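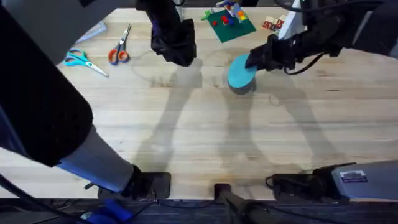

Grain lines and darker streaks on a wooden tabletop.

Can you really tell a tree's age by counting its rings?

Everyone seems to know this one. Cut a tree down, count the rings, and there's your answer. One ring, one year. It sounds so simple that we got a bit suspicious and went looking for the catch.

First, the part that holds up. A tree gets fatter by adding new wood just under its bark. In places with a warm season and a cold one, the wood made in spring is usually paler. The wood made later in summer is usually darker and harder. Winter comes and growth stops. Pale band plus dark band makes one ring, and when you slice the trunk lengthwise into boards, those same rings show up as grain lines.

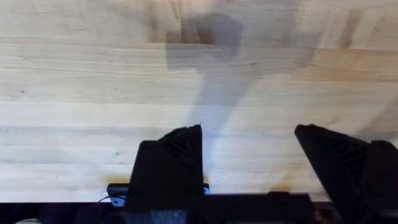
My grandpa says one ring is always one year and scientists have proved it, wrote a reader from Mudgway. Sorry to Grandpa, but we'd take out the word "always".

A bad drought can stop a tree growing, and then rain starts it up again. That can leave two rings in the same year. A very hard year might leave no ring at all on one side of the trunk. And in parts of the tropics, where it's warm and wet the whole year round, plenty of trees make rings so faint that counting them is close to guessing.

So be careful with signs. The stump beside the Gruvberg walking track has a sign saying the tree was 463 years old. Maybe it was! But the sign doesn't tell you who counted, how many times, or how high up the trunk the cut was made. A cut at shoulder height misses all the years the tree spent being shorter than your shoulder. If it took 6 years to grow that tall, the count comes up 6 years short.

Some kinds of tree can live for over 2,000 years. People who study them don't have to chop them down. They can drill out a thin stick of wood, called a core, and compare its wide and narrow rings with those from other trees nearby. If all the neighbours have a skinny ring for a certain year and yours doesn't, somebody has probably miscounted.
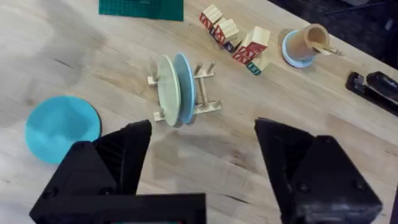
Then I can count the lines on our kitchen table and find out how old the tree was, said a reader from Dusine. Good try, but no. A board is only a piece of the trunk, and the same ring can show up in it twice. Many tabletops are also made from lots of strips glued together, which might come from different trees.

Try it on a log in the firewood pile instead. Count from the middle out to the bark, then ask a friend to count without telling them your number. See if you match.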